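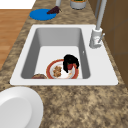 Yolanda Palomino asked that the minutes of the September meeting be corrected before approval, as they gave the working title of the album as Veldale. The title agreed at that meeting was Petchrat, and Veldale is the name of the closing track only. The correction was accepted and the minutes were approved as amended.

1. Recording
The meeting noted that tracking had finished and that the running time now stood at 38 minutes. Two songs remained without final vocals. The engineer's written report stated that the drum parts on the second side had been recorded again, the first takes having drifted against the click. Members agreed that the opening song should keep its original take, including the count-in.

A short discussion followed on the order of songs. It was agreed that the slower pieces should not sit next to each other, and that the instrumental should be moved to open side two. The revised order is to be sent to all members before mixing begins.

2. Mixing and mastering
Mixing will take place at Zorwood over five days. The meeting agreed that one person should attend throughout on behalf of the band and that other members might attend for the last afternoon. Comments on mixes are to be sent in writing, collected into one list for each song, to avoid the conflicting notes received on the previous record.

A separate master for vinyl was approved.

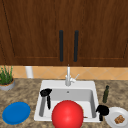

Was the pressing quantity final, Palomino asked, or could it still be raised once advance orders were known? The chair replied that the quote from Pletar was for 500 copies and that any increase would have to be confirmed before the lacquers were cut. It was agreed to keep to 500 and to ask Pletar for the price of a second pressing.

3. Sleeve and credits
The draft sleeve was approved subject to changes to the lettering on the spine. Songwriting credits will be shared equally, as on earlier releases. The guest trumpet player is to be credited by full name on the inner sleeve – the draft gave initials only. The lyric sheet requires one further reading, and almost all of the words to the fourth song have changed since it was typed.

4. Launch concert
The hall has been held provisionally, with doors at 7 pm. Two support acts were proposed and both are to be approached. The meeting agreed that the album should be played in full and in order, with older songs kept for the encore.

5. Any other business
The rehearsal room key is to be returned to the office after each session.

The meeting closed at 9.20 pm.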